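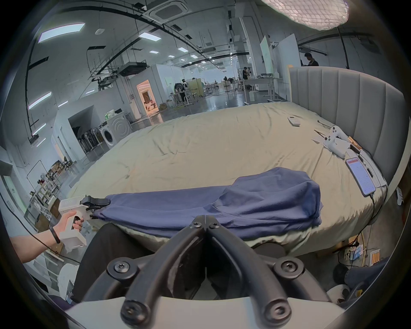 Ostance Shire Council says its new short-stay register will return homes to the long-term rental market in Plarkholm. After two briefings and a consultant's report, it still can't say how many.

Councillors will vote in December on a scheme requiring every owner who lets a house, unit or spare bedroom for short stays to register with the shire, display a permit number on the listing and pay a levy of four per cent on each booking. The register would be run on a software platform called Skaka, which the shire has already agreed to trial.

Mayor Rebecca Costa has described the plan as "the strongest action on rental supply this council has ever taken". That may be so. The council's previous action on rental supply was a brochure.

The case for the register rests largely on one number. According to a report prepared for the shire by Lashari, a planning consultancy, there are 1304 short-stay listings in the council area, most of them in Plarkholm and along the coast road to the north. The mayor has used the figure in two media releases and in her column in the rates newsletter, where it appeared as "1304 homes lost to holiday letting".

The report doesn't say that. It says 1304 listings, and a footnote to its second table explains that a listing may be a whole house, a granny flat, a caravan on a block or a single room in a house where the owner lives. A property advertised on more than one website may also have been counted more than once. Lashari says it applied "a reasonable de-duplication process" and gives no further detail about it.

Asked how many of the listings were whole dwellings that could be leased to a tenant, the shire's director of planning, Saeed Shojaei, said the register itself would answer that question.

"We don't have perfect information, and that's exactly why we need a register," Mr Shojaei said. "Once owners are registered, we'll know what we're dealing with."

It's a fair argument for a register. It is a weaker argument for a levy, a permit scheme and a software contract, all of which are bundled into the same motion.

Abbas Jafarzadeh lets the downstairs bedroom of his house in Plarkholm, mostly to nurses doing short rotations at the hospital and, in summer, to families who come for the swimming. He said he would pay the levy if he had to, but he objected to being counted among the lost homes.

"It's a room in my house. I'm upstairs," he said. "If I stop doing it, there isn't a family that gets to move in. There's just a bed with nobody in it and I've got less to put towards the mortgage."

Mr Jafarzadeh wrote to the council when the draft was released, asking whether rooms in owner-occupied houses would be exempt. The reply thanked him for his feedback. 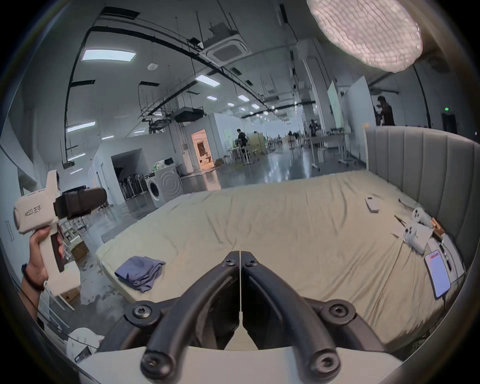

The draft would treat his room the same way as a four-bedroom beach house owned by a company in another state. Both would need a permit, both would be inspected and both would pay the same rate. Mr Shojaei said an exemption had been considered but would be "administratively complex". He didn't accept that it might also be the most obvious way of separating people with a spare room from people with a spare street.

Cr Simin Azimi, who intends to move an amendment along those lines, said she had asked for modelling on the likely effect of the levy and was told none had been done.

"I support regulation, I've said so from the start," Cr Azimi said. "But I've been handed a policy and a slogan and I'm being asked to assume there's something connecting them. Four per cent on a long weekend booking is the price of a couple of coffees. I can't find anyone in the building who'll tell me an owner is going to switch to a 12-month lease over that."

She has also questioned where the money would go. The mayor's column says the levy will be "invested in housing". The motion says it will be paid into general revenue, with a housing allocation to be considered as part of future budgets. Those are different undertakings, and only one of them is going to a vote.

A spokesperson for the mayor said Cr Costa stood by her column and that the council's commitment to housing was "well understood in the community".

Tenants' groups might have been expected to back the plan without much hesitation. Forough Rezaei, who runs the renters' advice desk at the Plarkholm neighbourhood centre, said she would take whatever was going, but she wasn't telling clients to expect much from it.

Her desk sees people who have been asked to leave before Christmas so that a house can be let by the night in January, and people who can only get a lease that runs from February to November. She'd hoped the draft would deal with that practice directly. It isn't mentioned.

"There's a cap in the first version they showed us. You could do so many nights a year and after that you needed planning approval," Ms Rezaei said. "Then the next version came out and it had gone. I asked about it and they said the cap was still on the table. Well, it's not in the document."

The Lashari report lists a night cap among five options for council to consider and rates it as having the greatest likely effect on supply. It rates the register and levy as the easiest to introduce. The officers' recommendation adopts the easy ones, and quotes the report in support.

Mr Shojaei said a cap remained possible as a later stage and that it would be "premature" to bring one in before the register had been running for a full year. He wouldn't put a date on the later stage. The word "stage" doesn't appear in the motion either.

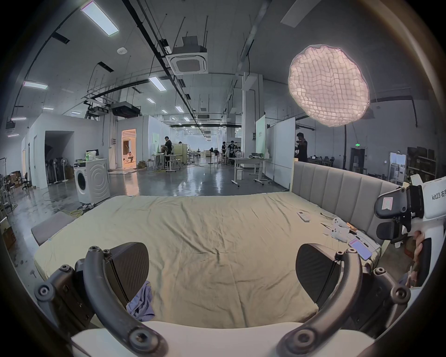
Enforcement is the other soft spot. The shire has two compliance officers, who already handle unapproved building work, overgrown blocks, swimming pool fences and barking dogs. The draft says each registered property will be inspected before a permit is issued and again at renewal. No extra staff are proposed. The officers' report says Skaka will "reduce the inspection burden through intelligent prioritisation" and leaves it there.

Skaka did not respond to questions about how the software works or what it would cost after the trial ends. The shire said the ongoing price was commercial in confidence. It confirmed that the trial had not gone to tender, as its value fell under the threshold at which a tender is required. It wouldn't say whether the full contract would.

Other councils have gone down this road and their experience is mixed, although you'd have to look it up yourself. The Lashari report has a short section headed "Lessons from elsewhere" that names no councils and gives no results. It says registers have been "broadly well received".

There are also people in Plarkholm who think the whole exercise is aimed at the wrong target. Submissions to the draft include several pointing out that the shire has been sitting on the old depot land for years, zoned and serviced, with a fence around it. One asks when the units promised there will be built. The officers' summary of submissions files that one under "out of scope".

Cr Azimi said she expected her amendment to fail. If it does, she said, she'll probably vote for the original motion, on the basis that counting the listings properly is worth doing even if little else comes of it.

"In a year we'll have a real number," she said. "My worry is that it'll come in a fair bit lower than 1304, and everyone will say the policy worked."

The shire was asked how it would tell the difference between listings that had gone back to long-term rental and listings that were never separate homes to begin with. It was also asked what figure it would use as a baseline. A spokesperson said the success of the scheme would be measured "against a range of indicators", which would be developed after adoption.

Written submissions have closed, but residents can address the council before the vote. Speakers get five minutes each and must register with the governance office by noon on the day of the meeting. The agenda, with the full Lashari report attached, is on the shire website under Meetings, though the tables were missing from the online copy when it was checked for this story.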